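On Keeping a Household Linen Register

October 2024

For a number of years this household has maintained a written register of its linens and everyday clothing. The practice was adopted after the move to Hovberg, when several boxes were found to contain duplicates of articles that had been bought again in the meantime. The first register listed 194 entries. The present one is considerably shorter, and it is reviewed every December.

Each entry records the article, the shelf on which it is kept, and the year of purchase. Repairs are entered in a separate column. The Pestolier notebook used for this purpose has wide ruled pages and has held up well, although the binding is now loose at the back. An attempt was made last year to move the register to the Cavura application. It was given up after four months, as the entries could not be sorted by shelf.

Bath towels are replaced when the hem fails. Sheets are kept for longer, and worn ones are cut down for pillow covers or dust cloths. Table linens are seldom replaced at all. The oldest tablecloth in the register was bought from the Kuzmenko shop before it closed, and it remains in use on holidays.

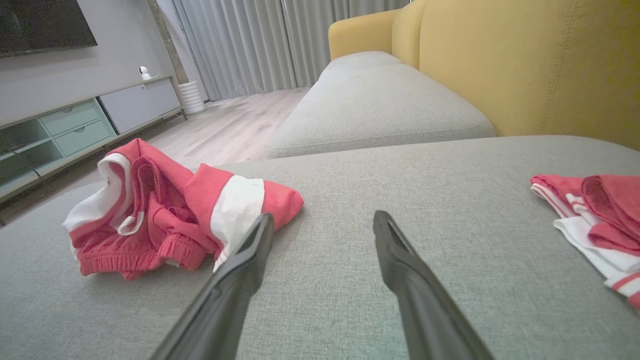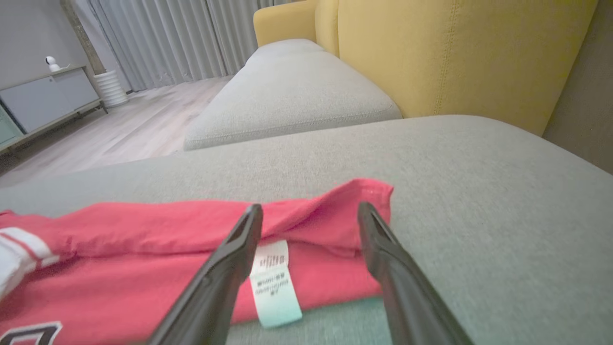
Everyday clothing presents a greater difficulty, for it moves between rooms and is rarely where the register says it should be. Articles of this kind are now entered by color first and by type second. A coral-red garment on a light gray sofa cushion can be matched to its line in the register at a glance, whereas the words "casual, summer" once applied to half a page. White articles are still listed by type, and a better method for them has yet to be found.

The socks have been left out of the register since the second year. Readers who keep a similar record are invited to write with their own arrangements, particularly with regard to gloves.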